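Shop > Takeout > Hot cups

Shop New in Wholesale Samples Basket

Stornana black paper cup with lid

I've been selling takeout cups at Prestanen for a while now and this is the one I reach for myself. It's a black paper cup with a black lid to match, a bit of white lettering near the bottom, and it looks good on pretty much any counter (I'm especially fond of it against a white top and some wood!).
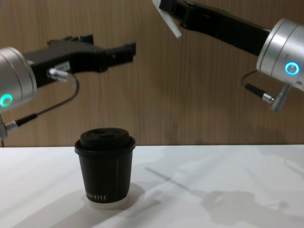 I get asked a lot whether the lids come with it, and yes - every pack has a lid for each cup. You can order a small sleeve or go straight for the case of 900 if you run a busy place, and I'll split a case over 2 deliveries if you're short on shelf room. Just leave me a note at checkout.

Black does show flour and fingerprints, so keep the sleeve closed until you need it.

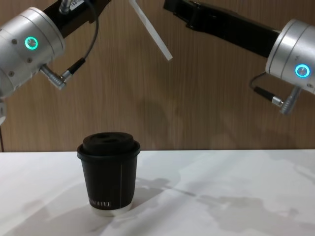
Paper and print

The paper is 320 gsm, a bit stiffer than the Ulley cup we had before, and I like how it feels in the hand. If you want your own name on it, a white sticker is the easy way to go - labels are sold separately.

Recently viewed
Beaudoin cup carrier, holds 4
Ulley kraft cup
Stornana white lids
Round labels, white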